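List Home | Threads | Authors | Search | Log in

Re: [goltosbridge-parish] Hymnals, again

On Thursday, Fikri Pangaribuan wrote:
> Before the council votes in June I would like to know why we need
> new hymnals at all. The red ones are fine. If a page is missing,
> share with your neighbor. It is called fellowship.
> Also, who moved the evening service to 5? My mother's bus
> gets in at ten past.

Fikri,

I'm all for fellowship, but last Sunday there were four of us bent over one red hymnal for "Abide with Me," and the man on the end was singing something else entirely. With feeling, I might add.

The red books came to us from the Trokgate church when it closed. They were old then. Pages 9 through 16 are gone from most of the copies on the left side of the aisle, so that half the congregation knows the Advent hymns and the other half hums until Christmas. I have grown fond of the humming. I don't think it's what the first Sunday of Advent is for.

As for the money, the hymnal fund stands at $1,052 after the soup supper, which won't buy a full set of anything. Pastor Sumampouw has suggested we buy for the front pews this year and the back pews next year. Anyone who has tried to get a Goltosbridge family to sit in a front pew will see where that leads. We would own the cleanest hymnals in the county.

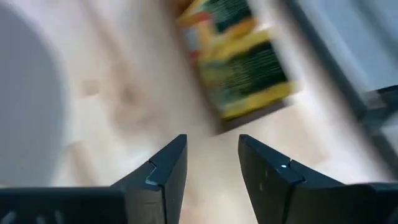

My own proposal is duller. The Stodusmont congregation is switching to a screen and has offered us their blue hymnals if we come and get them. They have all their pages. They also have "And Can It Be" in a key that human beings can reach, and our altos have been asking for that as long as I've been in the choir. The fund could then go to the organ, where the low C has been sounding whenever it feels led.

The one real objection I've heard is that the blue book leaves out the third verse of "Come, Thou Fount." I checked, and it does. We can print it on a slip and paste it in after coffee hour some Sunday, and I'll bring the glue. Those who feel strongly that a pasted verse is a lesser verse may write to me off list.

On the 5 o'clock service: it was announced from the pulpit twice and it was in the bulletin, under the notice about the lost casserole dish. I grant you that's a hard place to be noticed. Your mother has a fair complaint, though, and she's far from the only one on that bus. I've asked whether we could open with a couple of hymns and start the readings at a quarter past. The pastor said he would pray on it - in my experience that takes until the next meeting.

Could someone with a station wagon please write back about Stodusmont? Mine is still full of folding chairs.

Peace,
Ruth
(second alto, left side of the aisle)

Contact the list owner | Copyright Goltosbridge Parish Lists | Back to top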